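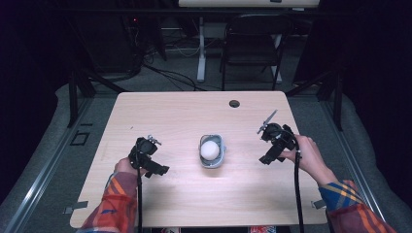 My job title at Palix still says packing associate, but since the spring I've spent most of my shifts teaching. My students are the two robot arms that are supposed to take over the worst bench in the building, and I teach them by doing the work myself with a black gripper in each hand, cables hanging down, while everything I do gets recorded. It's wonderfully odd. The first lessons are always baby stuff, like a white ball sitting in a little gray-and-white container, a light wooden table and nothing fancy on top of it. You bring the jaws in from both sides and try to move as if somebody were going to copy you exactly, which somebody is! I go home and catch myself picking up my coffee mug like that.

I've packed for a long time, first at the old Grerken warehouse and then here after the move, and I thought I knew what my hands did. I didn't. Pick up anything small with two stiff jaws and you find out how much your fingertips have been doing for you all these years. You can't feel a thing slide until it has slid. You can't use your pinky to keep the lid of a box out of the way. My first recordings were terrible, all jerks and second tries, and the engineer from Rivon (that's the company that makes our system) told me to leave the second tries in. The arms need to see a person miss and fix it. I loved that. Imagine a trainer telling a new hire the same thing on day one.

By the end of July we had 2540 recordings saved, and 914 of those are mine. I only know because there's a list on the wall by the time clock, and yes, I check it.

So what has changed for the rest of us? The bench I mentioned is small parts, where you put loose pieces into trays for eight hours with your neck bent. We used to rotate through it, and people swapped shifts, traded lunches and discovered dentist appointments to get out of it. Now the arms run it for part of the morning. They're slow. A decent packer is still a good deal faster, and anything in a shiny bag confuses them. But they'll do the same tray over and over without a sore wrist at the end, and the 3 of us who'd be standing there are at receiving or on returns, where you need to think a little and can talk to people while you do it.

I don't want to make it sound like everyone is thrilled. When the crates first came in, the break room got very quiet for a week or so. People asked about hours, and I asked too. We were told no cuts through next September, in writing, and that helped, although a date on paper makes you start looking past the date. One woman on second shift won't touch the grippers because she feels she'd be training her replacement. I understand that completely and I've stopped trying to talk her into it. Some days I wonder about it too, usually on the drive home.

What pulls me back in is how much the work depends on people who know the work. The first plan was to have the recordings done by a couple of temps, and they were quick and careful, but they'd never packed an order. They set parts down wherever there was room. Anybody from the floor sets them down label side up, with the heavy one toward the back, so the tray doesn't tip when you slide it. It isn't in any manual. When the engineers saw the difference, they came and asked us to do it, and we got a bump in pay for the hours with the grippers - not a huge one, but I noticed it in my check.

The project has a proper name on the paperwork, but we all call it Ibrahim, after the street the loading dock faces. "Ibrahim's stuck again," somebody yells, and whoever is closest walks over and clears the tray. I've noticed people pat the rail when they do it. I do too.

Next up is cardboard inserts, which bend, and I've been practicing at the table after lunch with my sleeves down because they keep that room freezing. So far I can get one folded and seated in maybe four tries. The arms can't do it at all yet, so I'm still ahead! If any of you do this kind of teaching at your own job, please leave a comment and tell me how you handle anything floppy. I need all the tips I can get before Monday.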